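竹砧板

竹砧板是以竹材为原料制成的切菜用板，又称竹菜板、竹案板，属于厨房用具中砧板的一类。常见产品由竹条胶合、压制而成，表面可见细长的纵向纹理和颜色较深的竹节痕迹。竹砧板与木砧板、塑料砧板并列为家庭厨房中使用较多的几种砧板。

名称

“砧”字本指捣衣或切物时垫在底下的器具，“砧板”一词在南方方言区使用较广，北方多称“案板”或“菜板”。在部分地区，案板专指擀面、揉面用的大板，菜板专指切菜用的小板，两者不混用。竹制品进入市场后，商家在标签上三种叫法都有采用。

原料

竹砧板多以毛竹为原料。毛竹生长快，竹秆粗，竹壁较厚，适合剖成宽度一致的竹条。采伐时通常选择生长数年以上的竹子，过嫩的竹材含水量和糖分偏高，干燥后收缩明显，也较易发霉和虫蛀。竹秆靠近根部的一段壁厚、密度大，多用于制作砧板和地板，梢部则用于编织品或筷子。

竹材由竹青、竹肉和竹黄三部分构成。竹青在最外层，质地致密，表面有蜡质，胶水不易附着；竹黄在最内层，质脆。加工砧板时一般将这两层刨去，只保留中间的竹肉。

制作工艺

竹秆先按所需长度截断，再沿纵向剖成竹条，粗刨后送入蒸煮或炭化工序。蒸煮可除去竹材中的部分糖分和淀粉，并杀灭虫卵。炭化是在密闭容器中以高温蒸汽处理竹条，使其颜色由浅黄转为棕褐。未经炭化的产品习惯上称为“本色”，经炭化的称为“炭化色”，也有将两种竹条间隔拼接以形成花纹的做法。

竹条干燥后进行精刨，按颜色分选，涂胶后在热压机中压合。依竹条的排列方向，板材可分为平压、侧压和工字压三种结构。平压板的竹条宽面朝上，竹节痕迹较为明显；侧压板的竹条窄面朝上，纹路细密；工字压则以侧压层居中，上下各覆一层平压层，不易变形。压合后的板坯经裁切、倒角、开槽、砂光，最后涂一层食品级矿物油或植物油。

另有一种整竹展开工艺，将竹筒软化后沿一侧剖开并展平，成品表面没有拼缝，用胶量也较少。展平过程中竹材内侧易产生裂纹，成品率较低，售价因此高于拼接产品。

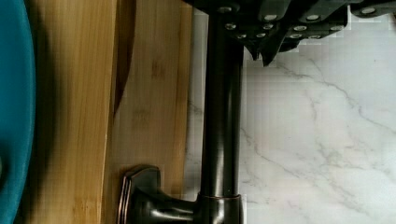

规格与形制

家用竹砧板以长方形为主，长边多为40厘米，厚度在2厘米上下。圆形产品较少，多用于剁切。有的砧板沿四周开有汁槽，用来承接肉类和水果的汁液；有的在一端开孔，便于手提或悬挂。面食用的大板常在一条长边下方加装挡条，使用时卡住台面边沿，防止板面移动。

各厂家的编号方式并不统一。瓦尔尼克（Vurnik）的产品目录以三位数字区分型号，其中223型为双面板，一面带汁槽，一面为平面，供生熟食分开使用。加朗（Galang）的同类产品则以颜色区分，本色面用于熟食，炭化色面用于生食。

性能

竹材硬度高于多数软木和部分硬木，板面不易留下深刀痕，掉屑也较少。相同尺寸下，竹砧板比铁木、乌檀等重木砧板轻，拿取方便。竹材吸水较慢，清洗后在通风处可较快晾干。

硬度高也带来一些缺点。刀刃与竹纤维反复接触，磨损比在柳木、银杏木砧板上快，使用硬而薄的刀具时更为明显。竹材纵向易开裂，拼接板受到重击时可能沿胶缝分离，因此一般的拼接竹砧板不适合剁骨头。剁骨多用整块树干横截而成的木墩，或较厚的竖拼竹砧板，后者竹纤维与板面垂直，抗冲击能力较好。

胶黏剂是消费者较为关心的问题。早期产品多用脲醛树脂胶，可能释放甲醛；后来三聚氰胺改性胶以及不含甲醛的胶种逐渐增多。选购时可查看产品标识中的执行标准，刺鼻气味明显的产品不宜购买。

使用与保养

新砧板在首次使用前一般用温水冲洗，晾干后薄涂一层食用油或矿物油，静置一夜，再擦去余油。也有用淡盐水浸泡的传统做法，此法常用于实木砧板，竹制拼接板久泡后胶层易受损，浸泡时间不宜长。

日常清洗用刷子顺着纹理刷洗，水温控制在50摄氏度以内。竹砧板不宜放入洗碗机，也不宜在烈日下暴晒，两种情况都可能造成开裂或翘曲。洗后应竖放或悬挂，使两面同时通风，平放在台面上晾干时，底面容易长霉。

轻微霉斑可用细砂纸打磨，再以白醋擦拭后晾干。霉斑已深入竹条内部，或板面出现较宽裂缝时，应当更换。鱼腥和葱蒜气味可用粗盐或柠檬切面擦洗去除。

切生肉与切熟食的砧板应分开。家庭中只有一块时，宜先切熟食和蔬果，后切生肉，用毕立即清洗。

其他用途

除切菜外，竹砧板也用作面包板、奶酪板和上菜用的托板。普雷迪斯（Predis）曾推出一种带滑轨的竹板，可架在水槽上方使用，宽度可调，最宽可达40厘米。制作砧板余下的短竹条多加工成杯垫、锅垫和刀架，竹屑则压制成燃料颗粒，或用作食用菌的栽培基质。

参见

砧板、毛竹、竹集成材、菜刀、木墩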